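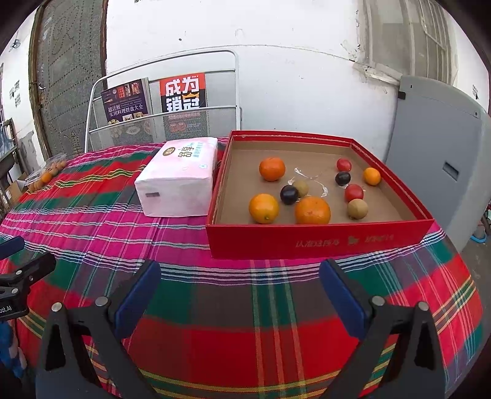
Figure 3. Open red cardboard tray in use as a fruit bowl, kitchen table, Juvadow. Citrus, kiwis and dark plums share the floor of the tray; a packet of tissues lies to the left.

4.2 Trays, lids and other things that became fruit bowls

Search articles, authors, keywords Search

I went into this part of the study expecting to write about bowls. I had a whole page of notes on bowls before the first visit - glazed ones, wire ones, the tall glass kind that makes the bottom layer hard to reach - and I'd told Colm Foley, who did the second round of visits with me, that we'd probably end up sorting households by what their bowl was made of. That plan lasted until the end of the first week. Of the 35 households we visited in Ivitz and Juvadow, plenty owned a proper fruit bowl, and a good many of those bowls were holding keys, batteries, mail or nothing at all. The fruit was living somewhere else.

Mostly it was living in packaging. We saw shoe box lids, the bottom halves of gift boxes, a baking tin that had lost its partner, and a lot of shallow cardboard trays like the one in Figure 3. I've come to like that tray very much. It has glossy red walls on the outside and plain brown board on the floor, and there's still faint printing along the front, so you can tell it started life with some other job. It's low enough that every piece of fruit can be seen and picked up without moving the one on top, since there is no one on top. One of the oranges is sitting right up near the front, a small mandarin is back in the corner on its own, and the kiwis have ended up nowhere near each other. When I asked people how they arranged their fruit, they looked at me kindly and said they didn't.

I want to stay with that for a bit, as it changed how we coded the visits. Our first coding sheet had a line for "sorted by type" and a line for "unsorted," and it treated unsorted as the leftover category. Raquel Patrício, who read the first batch of sheets, wrote in the margin that we were marking most of our households as having failed to do something they'd never tried to do. She was right, and it stung a little! We went back and split the unsorted group by depth. A deep mixed bowl and a flat mixed tray turn out to be used quite differently. In a deep bowl, people talked about digging, about finding things, about the one soft plum at the bottom that ruined its neighbors. With a flat tray they talked about looking. Guadalupe Escobedo, whose family has used the same box lid on the same corner of the table for as long as her kids can remember, told me she does her shopping list by glancing at it on the way to the door.

The flat trays also had a lot to say about the tablecloth question (see 4.1). Where there was a patterned cloth on the table, people seemed happy to set cardboard straight onto it, and they described the tray as protecting the cloth from juice and stickiness. With bare tables we heard more about wanting a mat underneath. I don't want to lean too hard on this. Ferhat Çetinkaya went through our notes for the bare-table homes and thinks some of it comes from how I asked, and having listened to the recordings again I think he may have a point. In the later visits we dropped the word "protect" from the question altogether.

What sits next to the tray is just as regular as what sits in it. Tissues were the most common neighbor, ahead of salt, phone chargers and medicine. People linked the two without being asked: you peel something, you wipe your fingers, you want the packet within reach. Napkin holders did turn up, but soft packs of tissues were more usual, lying flat on the cloth and pushed up close to the side of the tray. Colm started calling this the peeling corner in his notes and I've kept the name here, as it saves a long sentence every time.
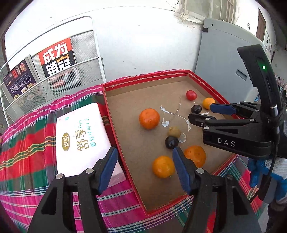

Figure 4. Red-sided tray set at an angle on a plaid cloth, with torn and whitish marks on the cardboard base. Tissue packet at left.

Wear was the other surprise. I had assumed that a cardboard tray would be thrown out once it looked tired, and our interview guide even had a question about how often it got replaced. The answers were vague to the point of being useless, so we started paying attention to the trays themselves. The base in Figure 4 is a good one to look at closely. There's a long curved streak where the surface of the board has torn, a paler patch by it, and a line of frayed paper along the far rim, and none of that gets in the way of the oranges one bit. The marks are on the floor, the fruit covers part of the floor, and so the marks come and go with the shopping. Dayana Hinojosa put it better than I can when she said her tray only looks old when they're out of fruit.

Across both rounds we logged 72 containers that were holding fruit at the time of the visit. We'd planned to score each one for condition on a simple scale, and we did, but I'd treat the scores gently. Colm and I disagreed most on the cardboard ones. He marked down for any tearing; I marked down only if the walls had gone soft or a corner had opened. After some back and forth we settled on his rule for the surface and mine for the shape and reported them separately, which makes the table in Appendix B longer than it should be. Sorry about that.

A word on small fruit. Cherry tomatoes, grapes and the littlest mandarins behave differently from the rest in a flat tray. They roll, they find the corners, and they get missed. Several people told us the last small thing in the tray could stay there for up to two weeks, long after the bigger fruit had been eaten and replaced around it. The kitchen on Polska Street had solved this by tipping one end of the tray up on a folded cloth, so that everything small drifted toward the person sitting nearest. (Her brother, at the far end, had views.) It was the only deliberate change to a tray that we came across in the whole first round, and I'd have walked straight past it if I hadn't reached for a grape.

We didn't ask about refrigerators in this part, and I regret it. At least some of what we're calling the contents of the tray is really the overflow from the bottom drawer, and the dark plums especially seemed to move back and forth between the two. The August visits, when kitchens were warmest, would've been the ones to ask in. Section 4.3 picks up the homes where fruit was kept in more than one room.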